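Clukimness Parallel Gripper
Safety and Service Notice for Registered Users
Issued 31 October 2023

The Clukimness gripper is supplied by Gornasside for light handling work with small arms. It has two tapered black fingers, a wrist camera mount and a maximum opening of 123 mm. The product remains on sale. Customers who own units with controller version 15 or earlier should read this notice before further use.

Description of the fault

In March, the Prastcombe test site reported that a gripper had continued to move downward after its fingers met the lid of a metal equipment case. The contact signal was recorded, but the controller did not pass it to the arm. The operator pressed the stop button and no injury occurred. One finger was bent and the lid was dented.

The fault was repeated on ribbed metal surfaces. When a fingertip slides from one rib to the next, the contact signal rises and falls quickly, and the earlier software treats it as noise. Of 70 trial approaches on ribbed lids, 64 stopped correctly. This result does not meet our standard for release.

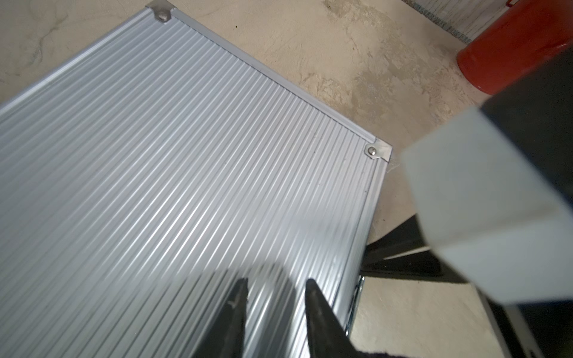
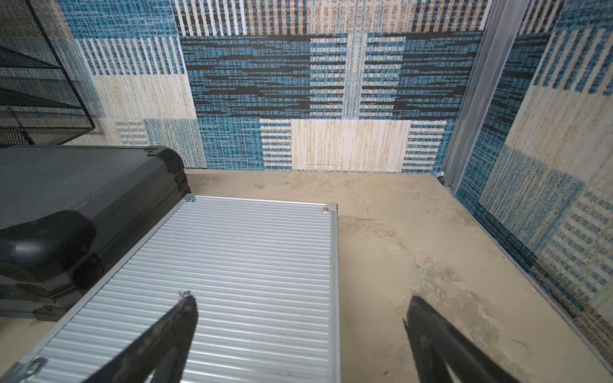 Clukimness gripper over a ribbed aluminum case, seen from the wrist camera.

What owners must do

Install controller version 16, available from the Soliman service portal. The update takes almost 15 minutes, and the arm must be parked and the work area clear throughout.

Until the update is installed, do not run unattended cycles on ribbed, grooved or corrugated surfaces. Set the approach speed to Low. Keep hands away from the space between the fingers and the load — the stop button must be within reach of the operator at all times.

Units with bent or loose fingers must be taken out of service. Replacement finger sets are provided free of charge to owners affected by this fault.

Contact

Questions may be addressed to Rania Hajji, Product Safety, Gornasside. Please state the serial number printed on the mounting plate and the controller version shown at startup.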